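Can a robot take over the living room pickup yet?

I keep a page of tips on every chore I dislike, and the one readers write in about most is the trash round: bottles, wrappers, the can somebody left by the sofa. So I'm thrilled that the question has moved on from "will a machine ever do this?" to "which bits can I hand over?" My take on 1st April, chore by chore, with tips that help whoever (or whatever) is doing the work.

1. Handling the liner

Thin plastic is the hard part. It slides, it folds over on itself, and it looks like nothing at all against a shiny table. A gripper that can pinch a clear bag and hang on to it is a big deal to me! Shake the liner open before you bring it near the bin, and leave plenty hanging over the rim so there's something to grab.

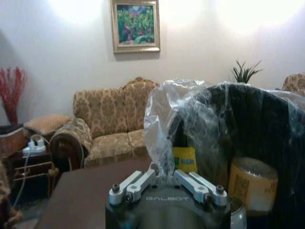

2. Bottles and cans

Much friendlier territory. They're stiff, they keep their shape, and a bottle lying on its side is still an easy pick for fingers of any kind. Park the bin right at the end of the coffee table so the reach is short. 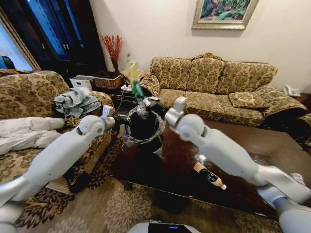
Caps go back on first, please. My neighbor Areti Kokkinos skipped that once with half a bottle of iced tea and spent the evening scrubbing her rug - the liner had a pinhole in it.

3. Closing up the bag

Two hands beat one, and that goes for machines too. Gather the edge from opposite sides and bring it to the middle. Stop filling while there's still slack at the top, or you'll never get a knot. I'd still do the knot myself and carry the bag out.

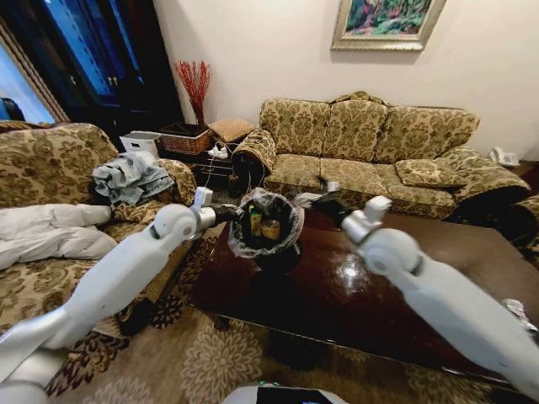

Two grippers at the bin, one with a pinch of the liner.

4. Clothes on the chair

Not yet, I'd say. Picking up a shirt is one thing, but knowing if it's laundry or tomorrow's outfit is something my own family can't manage. Keep a basket close by and sort as you go.

Next up in August: wiping down tables. Send me your worst sticky spots!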